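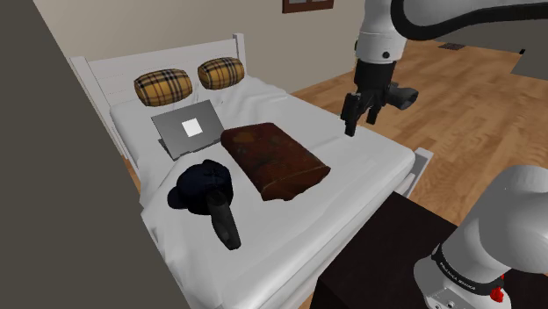
图源：Groen小组仿真渲染，Plikercombe机器人社

社团主页 > Lodmont赛项 > 整理床铺组 > 安全检查表

整理床铺组 上机前检查表（附批注）
检查人：Mirjam Dekker
受检：Groen小组
地点：Prellholm实训室，八月
结论栏只填“通过”“不通过”“待补”。口头答应的一律算待补。

一、仿真部分

1. 场景文件能打开，物体齐全
通过。
批注：格纹靠枕、笔记本电脑、深色帽子都在床上。棕色那件到底是书还是皮套，组里两个人说法不一样，请在物体清单里定一个名字。夹书和夹皮套的力度不是一回事，名字含糊，参数多半也含糊。

2. 物体的重量和摩擦系数有出处
不通过。
批注：表里写“估计值”。谁估的，拿什么估的？靠枕和电脑用了同一个摩擦系数，我很难相信。请去称，去试，把记录贴在后面。

3. 床单按软体处理
待补。
批注：褶皱画得不错，可是渲染出来的褶皱不等于会动的布。组长说“看着挺真”。我要看的是夹爪下探时布料怎么变形，目前没有这段记录。

4. 电脑处于打开状态时的抓取策略
不通过。
批注：屏幕盖立着，程序里却只有一套“从上方夹取”。合盖怎么办，推倒怎么办，文档一个字没提。建议首轮实机把电脑从任务里拿掉，换成同尺寸的纸板模型。

5. 成功率数据
待补。
批注：报告称仿真跑了近3000次。我翻到的日志有两份，各1000次，剩下的没交。另外“成功”的定义写的是“物体离开床面”，那么夹起来再掉到地板上也算成功？请改定义，然后重算。

6. 黑色长条物的识别
不通过。
批注：标签文件里叫“手柄”，汇报幻灯片里叫“遥控器”。它紧挨着帽子，还有一部分叠在一起，分割结果我没有看到。先证明程序分得开，再谈抓哪一个。

二、实机部分

7. 急停按钮在操作员伸手可及处
通过。
批注：按过，机械臂停了。再按一次，也停了。值班表上仍然没写谁负责按，补上名字。

8. 底座固定
待补。
批注：螺栓拧紧了，扭矩没记。仿真里底座永远不会晃，实训室的桌子会。

9. 工作范围与床架的间隙
不通过。
批注：床头板两侧的立柱没有写进碰撞模型，只写了床垫。夹爪悬在床右侧边上的姿态看起来很安全，但轨迹要经过哪里，单看一个姿态是看不出来的。把整条轨迹导出来给我。

10. 首次运行限速
通过。
批注：已在控制器里锁定。解锁密码不要写在白板上。我来的时候它就在白板上。

11. 人员站位
待补。
批注：地上贴了线，贴得很直。线画在哪里是“凭感觉”定的，请按机械臂完全伸展的距离重画。拍视频的同学同样要站在线外。

12. 夹爪指尖
待补。
批注：组里打算套一层软胶，理由是“网上都这么做”。可以套，套完重新标定开合宽度，仿真里的指尖也要跟着改，否则前面的数据就没法用了。

三、总体意见

暂不批准带电脑的实机运行。用帽子和靠枕做低速试验可以，但第9、11两项必须先过。

仿真我看了，做得比去年认真。只是赛项评委不会坐在渲染画面里，裁判计时一开始，布会滑，帽子会塌，相机会被灯晃到。小组说“迁移应该没问题”，这个“应该”请用试验记录换掉。

复查时请带：完整日志、称重记录、新的碰撞模型、值班表。缺一份就改期，不用发消息来商量。

小组回复（手写转录）：第2项已借到电子秤。第5项的日志在旧电脑里，正在找。第9项想问，床尾的立柱要不要也加进去？
Dekker：要。

联系：Prellholm实训室门口信箱 | © Plikercombe机器人社 | 返回顶部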